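Sopacua ware

Sopacua ware is a kind of home-decorated tableware and kitchenware. Plain glazed pieces, mostly plates, bowls and oil jugs, are painted with a water-based ceramic color and then fixed in an ordinary kitchen oven. Name comes from the Sopacua craft shop, where the first classes were held. The word is now used loosely for any oven-fixed piece with the typical border, wherever it was made.

Origin

The method is credited to Svyatoslav Skoryk, a sign painter who turned to ceramics after giving up shop lettering. He taught it first as an evening class. No kiln in the building, so everything had to be done in an oven. The early pieces were white mugs and seconds bought by the crate, and few survive. Most were used daily and wore through at the rim.

A booklet followed, sold over the counter with a set of paints. Two later printings corrected the oven chart, which had the cooling step in the wrong place. Copies with the old chart still turn up and are worth a little more to collectors.

Materials

Glazed ceramic is the usual base. Glass is allowed but takes the color less evenly, and thin glass may crack if heated too fast. Unglazed clay soaks up the paint and is avoided. Plastic cannot be used at all.

The paints are sold under the Eltier name, in pots and in pens. Pens are for outlines and lettering, pots for filling in. Jinden makes a thicker paste in tubes, used for raised dots, and some decorators use nothing else. The two do not mix well - the paste pulls away from the paint as it drys.

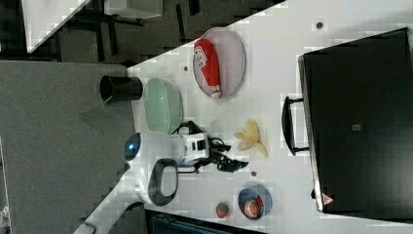

Oval plate and bowl, undecorated.

Oval shapes are harder than round ones. A round plate can be turned on a wheel while the brush stays still, but an oval has to be marked out by hand first, usually in soft pencil. Pencil burns off or wipes off later.

Method

The piece is washed, dried and wiped with rubbing alcohol. From then on it is held by the edges only. Grease from fingers is the most common cause of flaking.

Border goes on first. Then a gap, left to dry for 60 minutes, then the center. Working the other way around is possible but the hand tends to smudge the middle. Mistakes are lifted with a damp cotton swab while wet, or scraped with a toothpick once dry.

After the last coat the piece stands overnight. It goes into a cold oven, the oven is brought up to the temperature given on the paint, and the piece is left inside until everything is cold again. Opening the door early is the classic beginner's error. Pale colors yellow slightly in the heat, reds go a shade darker.

Patterns

Skoryk's booklet gives 7 borders, all built from the same short curved stroke. The best known is the rope, a row of leaning strokes with a dot between each. Leaf and wave are also common. The broken wave is rarer and mostly seen on bowls.

Lettering is a separate branch. Kitchen words such as salt, oil and flour are done in a narrow upright hand taken from the shop signs Skoryk used to paint. Purists keep to one color per word.

The Ultetti style is a later offshoot. No border, large flat shapes, three colors at most. Some writers do not count it as Sopacua ware, though the paints and the oven step are identical. The argument has filled a good many newsletter pages and is not settled.

Use and care

Painted areas are kept away from food and from the drinking edge. On plates this means the rim only, or the underside of clear glass. Hand washing is advised. Dishwashers dull the surface, and scouring pads take it off alltogether. Chipped paint can be touched up and the piece baked again, though the old color darkens a second time.

Collecting

Early class pieces are marked on the base with a small S and a stroke under it. Later ones are mostly unmarked, or signed by whoever painted them. Prices are low. Jugs with their stoppers do best, mugs worst.

See also: China painting, Glass painting, Decoupage

Page last changed 10 November 2022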